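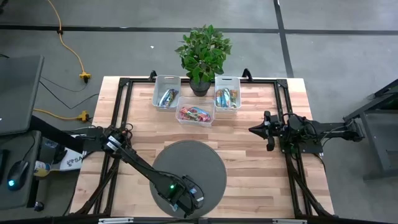 Page last changed: April 2020

Sorting the snack drawer with the Pilleo two-arm kit

I've had the Pilleo on the workshop bench since March and I'm still finding jobs for it! Sorting snacks into bins is my favourite so far. A few tips if you're thinking of trying one (or have one in a box already).

Keep to see-through bins. You can tell at a glance which is running low, and they line up nicely along the far edge of the table, where both grippers can get at them.

Stand packets upright if you can. The fingers close from either side, so a packet on end is a far easier grab than one lying in a heap.

Put a plain dark mat in the middle as your drop spot. Mine's round, but any shape will do.

Tie the cables back at the base of each arm, leaving a bit of slack for the full reach – I learnt that one the slow way.

The Zerine grippers cost extra and I love them. Crisps do still get crushed now and then, so start with the sweets!

Szu-yu Shek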